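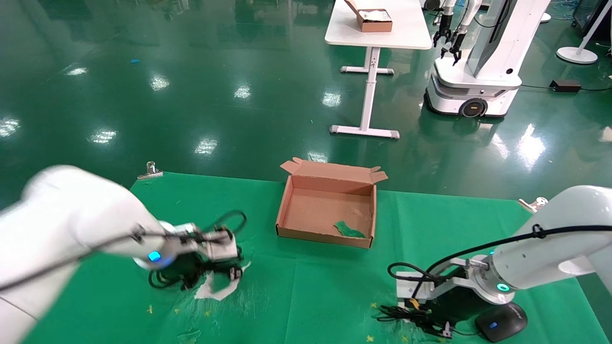
4.2 What people keep in the cable drawer

I went into this part of the study expecting to write two paragraphs on old phone chargers and move on to kitchen junk, and instead it ate most of my March. Everybody we visited in Hendamstead had a place where cords go, and everybody apologized for it before opening it. The usual contents were very close to what you get in Figure 3: black cables in a tangle, more black cables in another tangle, and a mouse that has ended up in their company. The little yellow tag on one of the tangles matters more than it might seem to, and I'll come back to tags below. For now I want to stay with the question that got me hooked, which is why people who happily throw out a good chair will hang on to a cord they can't name.

Figure 3. Black cables, one bundle with a yellow tag, and a computer mouse on a green cloth.

We visited 16 households and asked each one to empty the drawer (or box, or shoe bag, or in one case a soup pot) and talk us through it. Irena Kwiatkowski and I did the visits together, mostly on Sunday afternoons when people were home and in no hurry. Between them the households had 1124 separate cords, adapters and plugs. I did the count twice and got the same number both times, which pleased me a great deal. We sorted everything by what the owner said about it, never by what we thought it was, so a printer cable described as "the camera one" went down as a camera cable.

The biggest pile by far was the one we ended up calling "might be for something." People in this group couldn't say what a cord belonged to, but they could nearly always say when it came into the house. One woman held up a flat gray lead and told us about the apartment she'd had when she bought whatever it went with, the neighbors, the stairs, the terrible shower. She had no idea what the thing was! Sachdeva, in the work on attic storage I leaned on in Section 2, treats this kind of keeping as thrift, and I did too when I started. I'm less sure now. Thrifty people in our group knew what they had, and they used it.

Back to tags. Only 2 households labeled their cords with any regularity, and both did it with whatever was in reach: masking tape, bread clips, stickers left over from a school project. Oğuzhan Yazıcı pointed out when he read my notes that the labels were almost all names of people and hardly ever names of devices. "Dad's," "upstairs," "Duygu do not touch." I had missed this completely. A label of that sort tells you who to ask, and it goes on being useful only as long as that person lives there. Several had outlasted their owners' time in the house by years, and the cords were still kept in a separate corner of the drawer, out of what I can only call manners.

I also asked each household what would have to happen before they'd clear the drawer. Moving was the most common answer, although the families who had moved recently told us they'd packed the drawer whole and unpacked it the same way. I take up moving again in Section 4.3, along with the spare keys.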